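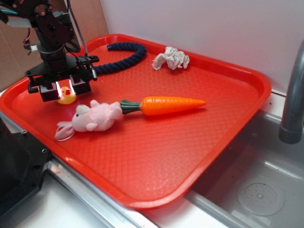

A Clallton arm that stops above the work area with its fingers open and does not descend has almost always gone into a grip fault hold. The controller has lost agreement between the finger position it ordered and the position the gripper servo reports, and it keeps the arm powered so that it does not fall. A typical case is a hold over a sorting tray with the gripper just above the surface and toys still under it, such as the rubber duck behind the fingers and the plush bunny beside it. Leave the items where they are until step 4 is complete.

CAUTION: The arm can move without warning when a fault clears. Keep hands, sleeves and hair out of the tray until the status light is solid amber.

CAUTION: If the arm is mounted near a sink, do not run the faucet during this procedure. The wrist connectors are not sealed.

6.3 Clearing a grip fault hold

1. Press Pause on the Cerent control panel. Do not press Stop. Stop removes power from the joints and the arm will drop.

2. Read the fault code. Code 15 is a finger position mismatch. For any other code, go to section 6.5.

3. Support the forearm with one hand from the side, above the wrist. Do not hold it by the wires or by the sensor plate.

4. With the other hand, press and hold Release until the status light turns solid amber. Guide the arm up and away from the tray.

5. Remove all items from the tray. Check the fingers for thread, lint and bits of paper.

6. Turn the main switch off. Wait 50 seconds for the servo supply to discharge.

7. Look over the wiring from the wrist to the base. A loop that has caught on a bracket can pull a connector partly out. Reseat any loose connector until it clicks.

8. Turn the main switch on and select Home. The arm must be clear of the tray before you do this.

9. Run Gripper Test. The fingers should close and open 2 times without stopping.

Note: Rope ends and long plush ears can wedge between a finger and its slide. Until the fault has been traced, run the tray with hard items only.

If code 15 comes back

The most common cause is a worn finger servo. Open the Service page and read the cycle count. If it is above 2,260, replace the servo with the Mancuso kit and repeat steps 6 through 9. If the count is lower, the fault is usually in the Brorar wrist cable. Do not tape or splice the cable. Replace it.

Write the code, the cycle count and the part replaced in the service log. Service questions go to Carmela Fontana at the Clallton parts desk.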